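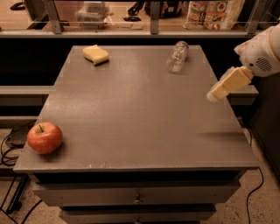

4. What people wrote when they couldn't find something

I'll start with the diaries and leave the phone interviews for Section 5, partly because I like the diaries better. We asked 89 people in Kaltow to keep a notebook by the phone and write in it whenever they had to hunt for something at home. They did that for 20 days, and they handed us 202 usable entries (the unusable ones were mostly shopping lists, plus one very good recipe for bean soup). Diane McKinnon and I were the 2 coders. We read everything separately and then argued at her dining table.

4.1 Last seen, last used

My first surprise was how rarely anybody wrote down a place. I had built the coding sheet around places! It had boxes for kitchen, hall, bedroom, car and so on, and people just kept writing past them. "I had them when I was talking to my sister" is a typical line. So is "before the bath." The thing is filed under what the person was doing, and the room has to be worked out afterward, usually by walking back through the morning step by step.

That fits what Raymonde McKinnon found in her pilot with retired couples, which used the same notebook with a smaller page. She called these entries "when-answers to a where-question," and I've kept her term. In our set they show up most for things that get carried, such as glasses, keys, scissors and the good pen. Things that have a home and seldom leave it (the stapler, the colander) get plain where-answers, and those entries are short and cross.

Couples also disagree in a way I didn't plan for. One person writes "moved by someone" and the other writes nothing for that day at all. I coded the first and left the second blank, which Diane thinks undercounts the movers. She may be right. I come back to this in 5.2.

4.2 Looking straight at it

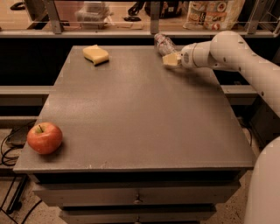 The entries I enjoyed most are the ones where the lost thing was in plain view the whole time. We coded these as "open finds," and people are wonderfully annoyed about them. "Looked at that counter four times" is one I've read aloud at parties. What I'd like to know is whether some things are simply easier to look past. Think of a gray speckled table with a red apple near the front corner and a clear plastic bottle on the same top: I'd bet on the apple being spotted from the doorway, and I wouldn't put a nickel on the bottle. Drinking glasses, reading glasses and tape all behaved like the bottle in our diaries. One woman lost a glass baking dish on a glass shelf and wrote two full pages about it.

Color isn't the whole story, though. Quite a few open finds involved bright things that had turned up in a slightly wrong shape. A red scarf folded into a square was missed by someone looking for a long scarf. A phone lying face down was missed by someone looking for a lit screen. I think people search for a picture they have in their head, and they're stubborn about the angle.

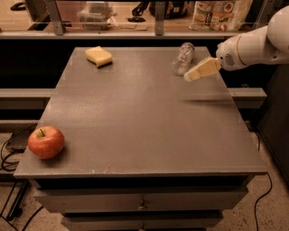
Figure 3. Clear bottle and yellow sponge toward the back of a gray tabletop.

4.3 Near and behind

When people did write a place, they leaned on neighbors. "Next to the toaster," "behind the cereal," "under your coat." Left and right hardly appear, and I suspect that's because the writer is picturing the shelf from one spot and knows the reader may come at it from another. "Behind" has the same trouble, of course, and people use it anyway without a worry in the world. Diane and I split badly on this word. She wanted to code it by the front of the furniture, I wanted to code it by where the writer was likely standing, and we ended up keeping both columns. The Nguyen scheme has a tidier rule, but it was made for warehouses and it gave us silly results for sofas.

Big, dull, settled things make the favorite neighbors. Nobody in the set located the toaster by the missing keys.

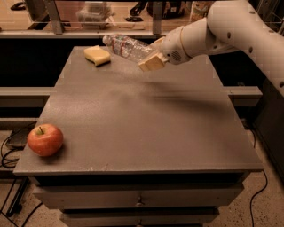

Figure 4. Bottle with a red-and-white label, clamped in a gripper; a yellow sponge lies slightly to the left of and behind it.

4.4 A few cautions

The notebooks only catch hunts that felt worth writing down, so quick ones are missing. Four households stopped during the August heat and picked up again later, and I counted their days as if there had been no gap. I also typed up the entries myself using Dasico, with spelling left alone, and where I couldn't read a word I marked it and moved on. The full coding sheet is in Appendix B, under the old project name, Grandero.

We use cookies to remember your reading preferences. Accept | Settings

Related items
Where-words in family notes left on refrigerators
The Kaltow household notebooks: a guide for new readers
Raymonde McKinnon: Searching together, a pilot with retired couples
Shared drawers and who tidies them

Contact the editors | Page last updated 13 December 2019 | Copyright the authors | Back to top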